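Skiltthorpe Town Supporters Board > Tactics and Coaching > Pressing triggers and the 4-1-4-1

clusholm_end
Posted 19:42
Following on from the match thread, I would like to separate the pressing question from the result. We have switched from a 4-4-2 mid block to a 4-1-4-1 with a higher line. The stated trigger, according to the manager's interview in the programme, is the opposition centre half receiving on his weaker foot. I went back through the full match video for the Drakel game and logged every time that happened in the first half. It happened 23 times. We pressed with more than one player on 3 of them. Either that is not the trigger or the players are not following it.

Simard_6
Posted 19:58
How are you deciding which foot is weaker? Their left-sided centre half is two-footed. He took corners with his left last season.

clusholm_end
Posted 20:03
Right-sided one only. I left the other out for that reason.

Fiachra Carroll
Posted 20:15
I coach under-15s at a different club, so take this for what it is worth. A trigger is a permission to press and the distances still have to be right. If the striker is more than 15 metres away when the ball arrives he should hold his position and screen the pass into midfield. Going from there gets him nowhere and opens the lane behind him. Your count treats every reception as a failed press. Some of those will be correct decisions to stay.

clusholm_end
Posted 20:24
Accepted in part. I did not record striker distance. But if he is too far away on nearly every occasion, the starting position of the block is wrong, and the trigger cannot be used whatever the programme says.

Fiachra Carroll
Posted 20:31
Yes, I would agree with that. The starting position looked too deep to me as well. The two number eights were level with the holding midfielder for most of the first half, so the shape without the ball was closer to a 4-5-1.

northbankgary
Posted 20:40
We lost because the full back cannot defend a cross. Same as August.

Simard_6
Posted 20:44
Both goals came from the same side as the late press though. First goal: eight steps out, winger does not tuck in, their full back receives with time and crosses unopposed. The full back is then defending a two against one at the far post. I would put the fault with the winger.

northbankgary
Posted 20:47
He was goal side for the second and got beaten in the air by someone half his size. No winger in the world fixes that.

Simard_6
Posted 20:52
The second one, fine. He is flat-footed and facing the ball with no view of the runner. Body shape is poor and I will not defend it.

clusholm_end
Posted 21:05
Second half figures, same method, same centre half. Fewer receptions on the weaker foot, because they began going long after the first goal. I do not think the sample is large enough to compare with the first half and I am not going to publish a percentage from it.

What did change was the line. After the break the back four held near halfway when the ball was with their goalkeeper. Before the break they were dropping as soon as he shaped to kick. That left a large gap between defence and midfield, and most of the second balls landed in it.

tallyho_tel
Posted 21:11
Dropping off before a long kick is standard. You want the centre half attacking the ball moving forwards. Holding at halfway against a quick striker is asking for trouble.

Fiachra Carroll
Posted 21:19
Dropping is standard. Dropping without the midfield coming with you is the problem. One header won is no use if there is no one within reach of the next ball. The holding player should be underneath the header, not in line with it. On the video he is level with the jump several times and has to turn round.

tallyho_tel
Posted 21:26
Then it is a midfield problem and the line was right to drop. The original post blames the line.

clusholm_end
Posted 21:29
The original post does not mention where the line dropped. My later one said there was a gap. A gap has two sides.

keeperscorner
Posted 21:48
Watching the second half again now with the sound off. Their goalkeeper varies his kick after the hour, aiming at our left back and away from the centre halves. We do not adjust. Our left winger stays high and is not available for the knock-down.
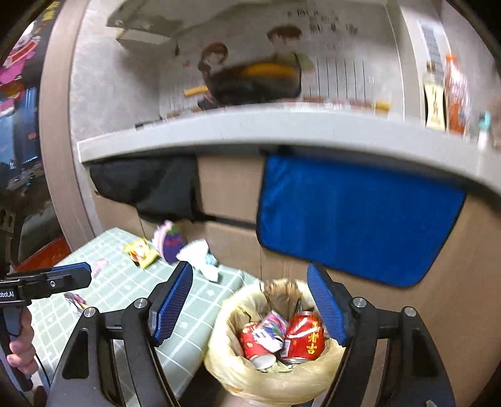

Two red cans and a wrapper, in the bin.

Simard_6
Posted 21:55
Agree about the winger staying high. I assume it was an instruction to keep an outlet, but we did not play the ball to him early enough for it to be of any use.

northbankgary
Posted 22:02
Played 100 per cent worse than last year whatever you call the formation. Go back to 4-4-2.

Fiachra Carroll
Posted 22:10
The 4-4-2 would give you a second striker to cover the other centre half, which helps the press. It would also leave two in central midfield against three. Against Drakel I would have accepted that. Against sides that play through the middle I would not.

clusholm_end
Posted 22:16
I will log the next home game with striker distance and the position of the eights at each reception. If anyone has a wide-angle recording, please send me a message. The club video follows the ball and the far side is missing on most of the clips I need.

tallyho_tel
Posted 22:21
Log the holding midfielder at goal kicks as well.

clusholm_end
Posted 22:23
Will do.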